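Handport set-up guide, section 4: Laundry off the rack

Read section 3 first. Arm must be clamped and homed before any of this.

What to expect. People ask if the thing can do the laundry yet. Short answer, part of it. Grabbing cloth, yes, mostly. Taking a shirt off a rack, often. Folding to a standard your mother would accept, no. Set it up for the first two and you'll be happier.

1. Put the rack where the arm can reach the full rail. Lock the casters if it has any.
2. Leave space between garments. Crowded rail = two shirts in one grab.
3. Open the Kuno panel, pick Cloth, then Soft. Not Rigid. Rigid will pull buttons.
4. Set grip force to 400. Go up only if fabric slips out, and in small steps.
5. Run Test Grab 2 times with an old T-shirt you don't care about.

CAUTION: keep hands out of the fingers while the panel light is on. They close with no warning beep in this version.

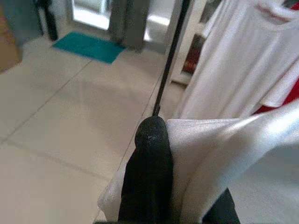

6. If both tests held, start a slow run. Stay in the room. Stop key is on the panel and on the base.
7. Watch the first 4 garments all the way through. After that check now and then.

Note: white on white is hard for it. Bright sun thru a door makes it worse, the edges of the cloth wash out. Draw a curtain or wait till later in the day.

Note: doormats and rugs. Fine for a fixed arm. If yours is on the Dristlow cart, go around them, the front wheels catch.

If it drops things: wipe the fingertips with a damp cloth, let dry, retest. Scuffed tips are OK. Torn tips are not, swap the pair (2 in the spares bag).

If it wont let go: press Release, wait, press again. Do not yank the garment. Siu-fong Yang at the Athanasiadis service desk has the reset procedure, ask for the June sheet, the older one skips a step.

Socks, bras, anything with hooks: do by hand for now. Towels see section 5.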